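Drarnik Community Help
Home > Robots in the home and workshop > Safety and good practice

House rules for a humanoid doing the laundry: what would you write down?

Henrike Eichhorn

Hello everyone, and sorry in advance for the length of this, I never manage to keep these short. We have a practice room in Plivmont set up like a small bedsit, with a bed, a wardrobe and a stacked washer and dryer, and our humanoid has been learning to fetch things out of the lower machine. Up to now there have only been two of us working with it, and we know each other's habits so well that we've never needed anything on paper. From next month other people will be using the room as well, and I've been asked to write a single sheet of rules to go on the door. 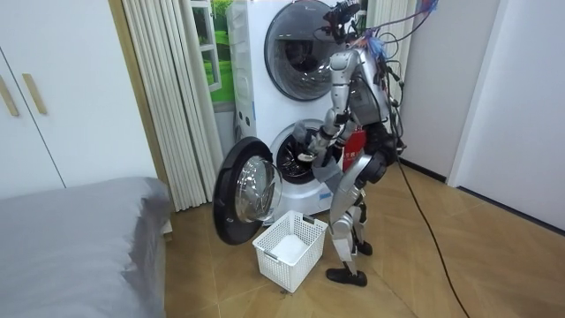

I did have a look at the standards first. ISO 13482 is the one everybody points me to, being the one for personal care robots, and I've read it through (with a great deal of tea), but it's written for whoever designs and builds the thing. I'm after the everyday layer underneath that. Who is allowed in the room? How close? What do you do about the long cable from the robot's back, which lies right across the floor where anybody would naturally walk? And is there an accepted way of treating the washing machine itself? It's an ordinary household one, and it would quite happily start a programme if somebody pressed the wrong thing.

My draft so far says: two people present, one with a hand on the stop button; nobody inside 145 cm of the robot while the arms are live; shoes on. The 145 cm is our own measurement, arm fully stretched plus a bit for leaning. It looks rather thin as a set of rules and I'd be so grateful for anything you've learnt the hard way.

Bastian Kleinschmidt
Marked as helpful by the poster

What a nice thing to be asked, and well done for doing it before the new people arrive! I wrote the sheet for our kitchen and utility room at Engelhardt in February and it's been through a good many versions, so let me pass on the parts that survived.

Start with the washing machine, because I think you're right to worry about it. Our rule is that it's unplugged at the wall before the robot is switched on, and the plug is left lying where both people can see it. Turning the dial to off isn't enough for us. If you need the machine under power for a particular exercise, that becomes a different job with its own sheet and its own sign-off, and you don't slide from one to the other halfway through a morning however tempting it is.

Then the rule about hands. If a towel gets stuck on the rubber seal, or the fingers catch on the rim of the drum, everyone's instinct is to reach in and free it. I have done it myself, I'm ashamed to say. Ours reads: "Stop the robot, say STOPPED out loud, wait for the other person to say it back, then reach." It feels a bit silly for the first hour and after that you don't notice you're doing it. One thing to work out before you print it is what your robot does when it's stopped. Some hold their position and some go soft and sag, and if yours sags while it's bent forward with an arm in the drum, you want it on a hoist or held by something before you need the button.

Measure your distance again from the feet, by the way. We took ours from the shoulder with the robot standing upright, and then of course it took a step. If it can walk, mark the line on the floor for the furthest place it's allowed to stand and add your 145 cm to that.

For the cable, overhead is best if the ceiling will let you. If it has to be on the floor, give it one side of the room and let the people have the other. Whoever holds the stop button doesn't also mind the cable. We tried that and the poor man ended up looking at his feet all day.

Last of all, the open door of the machine. It's at just the height where a knee or a forearm meets it, and the hinge wasn't made for being leaned on. We check it for play every morning and write down the result.
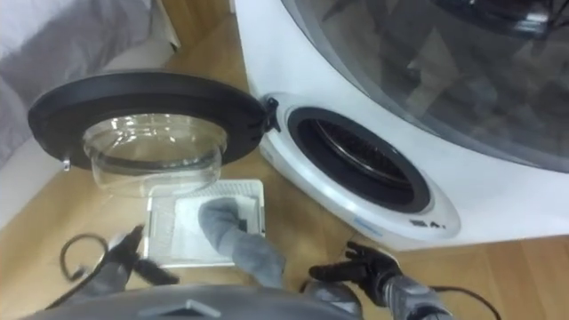

Page last changed: May 11, 2018

Carola Sperling

I agree with nearly all of what Bastian has put, and I'd only add a few things from our place in Uton, where we've had a similar corner going for a while.

Write down what's allowed on the floor in front of the machine. It sounds fussy, I know, but that patch fills up by itself over a day, and then somebody has to step over it all with a robot arm at shin height. We list the things by name on the sheet, and anything else goes back on the shelf before the next run.

Keep a page for the fingers too. We change the fingertip pads every 2,000 grasps and look them over at 480, using the counter in the software. Those are our numbers for our pads, so please don't copy them without asking your own supplier. The point of having it on the sheet is that a worn pad slips, people respond by turning the grip force up, and a month later you've a robot squeezing much harder than anybody ever agreed to. Grip force and arm speed should both have a written limit, with the name of the person who may change it.

And do put a date and a name at the bottom of the sheet!

Uwe Albers

We just say stay out of the room when it's on. Never had a problem.

Henrike Eichhorn

Thank you all, this is far more than I hoped for. Bastian, ours holds its position when stopped, but I only know that for standing upright, so I'll test it bent forward with the hoist on before anything is printed. Uwe, I'd love to, but somebody has to put the washing back in! I'm adding the plug rule and Carola's floor list tonight, and Rüdiger Tiedemann has offered to mark out the line with me once we've measured from the feet.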